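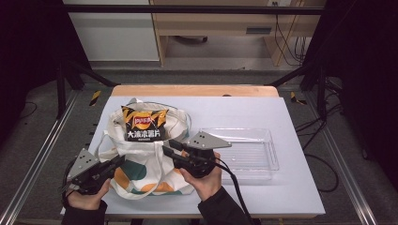
Chips gehören nach oben und sie müssen stehen, meint Tanner Desjardins, sonst hat man am Abend nur noch Krümel in der Schüssel. Mit dieser Meinung ist er in Bodville nicht allein. Der Laden Fehr in der Totergate hat im Februar die Regeln für seine Packstelle geändert, und der wichtigste Punkt betrifft die großen Tüten mit Knabbersachen.

Bis jetzt wurden bestellte Einkäufe bei Fehr in Papiertaschen gelegt, in der Reihenfolge, in der sie auf dem Bestellzettel standen. Wer zuerst Chips und danach Getränke angekreuzt hatte, bekam die Flaschen oben auf die Chips. Die Kundschaft hat sich darüber mehrmals beschwert. Ab sofort gibt es für die Abholung zwei Möglichkeiten: die Stofftasche oder den durchsichtigen Behälter aus Kunststoff. In beiden Fällen werden die Chipstüten aufrecht hineingestellt, und zwar als Letztes.

Liette Bélanger leitet den Laden und hat die neue Ordnung selbst geschrieben. Sie passt auf eine Seite und hängt jetzt neben der Kasse. Zuerst kommen Dosen und Gläser, dann alles in Karton, dann Brot. Die Tüte wird nur an der oberen Naht angefasst und nicht in der Mitte gedrückt. Wenn sie nicht allein stehen kann, wird sie an die Seitenwand gelehnt. Die Griffe der Stofftasche bleiben außen, damit niemand beim Hochheben die Ware mit herauszieht.

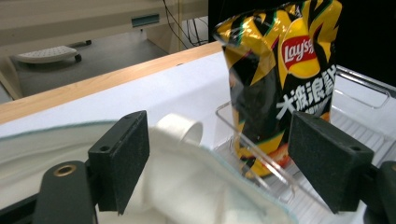
Fehr Bodville, Team Packstelle und Abholung

Für den Anfang hat der Laden 80 Stofftaschen und 36 Behälter angeschafft. Die Taschen sind weiß und haben große runde Farbflecken, unter anderem in Dunkelgrün und Orange. Man kann sie gegen ein Pfand mitnehmen und beim nächsten Einkauf zurückgeben. Die Behälter bleiben dagegen im Haus. Sie sind für Leute gedacht, die mit dem Auto oder mit dem eigenen Korb kommen und ihre Sachen an der Theke umpacken möchten. Durch die klare Wand sieht man gleich, was drin ist, und das Suchen nach der richtigen Bestellung soll dadurch kürzer werden.

Probiert wurde das Ganze mit der Ware, die bei Fehr besonders oft verlangt wird. Dazu gehören die Lay's-Chips mit den chinesischen Schriftzeichen, in der schwarz-gelben Packung mit dem Zackenmuster. Sie stehen im Laden im Regal mit den Importwaren und sind nach Auskunft von Frau Bélanger am Ende der Woche meistens ausverkauft. Für die Stofftasche ist diese Tüte ziemlich groß und ragt je nach Inhalt oben heraus. »Das darf sie auch«, sagt Bélanger. »Man soll sie nur nicht hineinstopfen, damit die Tasche schöner aussieht.«

Der erste größere Einsatz war der Spieleabend Plulotia im Saal hinter der alten Post. Dafür packte der Laden an einem Nachmittag 36 Bestellungen, fast alle mit Knabberzeug. Zwei Tüten waren an der Naht aufgegangen und wurden ersetzt. Bei früheren Abenden hatte es deutlich mehr Reklamationen gegeben, eine genaue Liste wurde aber nicht geführt.

Nicht alle Fragen sind gelöst. Die Stofftaschen müssen gewaschen werden, und im Laden gibt es dafür keine Maschine. Im Moment nimmt Frau Bélanger sie mit nach Hause. Auch die Höhe des Pfands wird noch besprochen, zurzeit sind es zwei Euro. Wenn die Taschen gut angenommen werden, will der Laden bis zum Sommer auf rund 100 Stück kommen.

Bestellzettel liegen an der Kasse und können bis 11 Uhr abgegeben werden, die Abholung ist am selben Tag ab 16 Uhr möglich. Wer eine eigene Tasche mitbringt, schreibt das bitte oben auf den Zettel.

Zuletzt aktualisiert: Februar, 17.20 Uhr

Geteilt: 36 · Kommentare

brotkorb_bodville
Endlich! Letztes Mal lag bei mir der Honig auf den Crackern. Kann man auch zwei Taschen nehmen, wenn es viel ist?

Marlis K.
Zwei Euro Pfand finde ich in Ordnung, ich vergesse die Taschen nur immer im Auto.

T. Desjardins
Danke fürs Zitieren. Ich bleibe dabei, oben und stehend. Für Salzstangen gilt es übrigens auch.

Team Packstelle
@brotkorb_bodville: Ja, zwei Taschen gehen, bitte auf dem Zettel vermerken. Das Pfand wird dann zweimal berechnet.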